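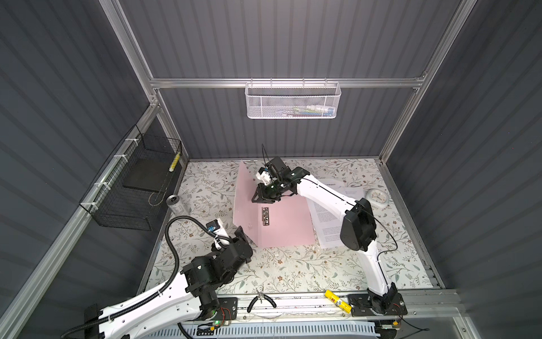
Most of the argument about grippers is carried on by people who have never had to file anything. I have now sat through the better part of a winter of it, and I still can't say which hand I'd buy. The sellers talk about force and stroke and repeatability, and the buyers nod, and then somebody asks whether it can handle office work and the room goes vague. Office work means paper. It means a folder like the pink one with its metal lever clip, a few printed sheets that won't stay square, and two parallel-jaw grippers that have to agree about where the edge is. Put a patterned tablecloth under the lot and you've made the cameras earn their keep as well. I'd take that bench over any trade show plinth with a foam cube on it.

I came to this through Shirley Penner, who runs the records side of a conveyancing office in Mernuvville and was told in February that a pair of arms would clear her backlog. The backlog was 3248 folders. Cosora quoted for the arms, Plestau quoted for a different set, and both quotes had a line about "document handling" with nothing under it. Shirley asked me to read them. I asked each firm for one thing: a complete run of a folder being opened, loaded and closed, with no cuts. Cosora sent a brochure. Plestau sent a very nice film of a gripper picking up a mug.

My trouble is with the comparison tables. A table will tell you that gripper A opens wider than gripper B and closes harder, and it's all true, and it tells you very little about a folder. A folder is two stiff sheets joined by a soft line. Grab one cover and the other goes where it likes. Jaw width hardly comes into it. What you want to know is whether a finger can get under a flat sheet in the first place, and whether it can then hold that sheet on edge without creasing it. I have yet to see a column for that.

Shuzhen Tang, who tests arms for a living and is far more patient than I am, thinks I'm being unfair. Her view is that parallel jaws are cheap, everyone understands them, and the skill can be put into the controller. Maybe so. But "put it in the controller" has become the answer to every question about hardware, and I notice it's usually given by people selling controllers.

She's on firmer ground about cameras. A fixed camera looking across the bench shows you both arms and where things lie, and it's what you want when you're working out why they bumped. It's not much use at the moment of contact, when the arm itself is in the way. A small camera at the wrist gives you the fingers and the edge of the card, close enough to judge the grip, with the other gripper coming in from the side. I'd pay for that view before I'd pay for a stronger motor. I'd also want to know what it misses, and the quotes don't say. A thin card standing edge-on to a lens is nearly nothing at all. 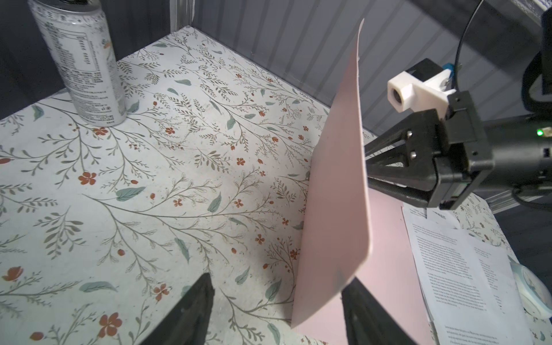 What I'd ask before signing

Ask for the failures. Ye, the one supplier who let us see its log, listed 1000 attempts and marked 900 of them good, and I thought better of the firm for printing the other hundred. I'd still like to know what "good" meant. A page put away with its corner folded under is good to an engineer and a complaint to a solicitor.

Ask who sets the folder down at the start, and how neatly. If a person has to square it up each time, that person could have filed it.

Ask for your own paper. Guilan Ren, who does Shirley's scanning, keeps a box of the worst of it: curled, stapled twice, soft from handling. No supplier has taken her up on it so far. Until one does, Shirley's answer is no, and I told her I'd give the same one.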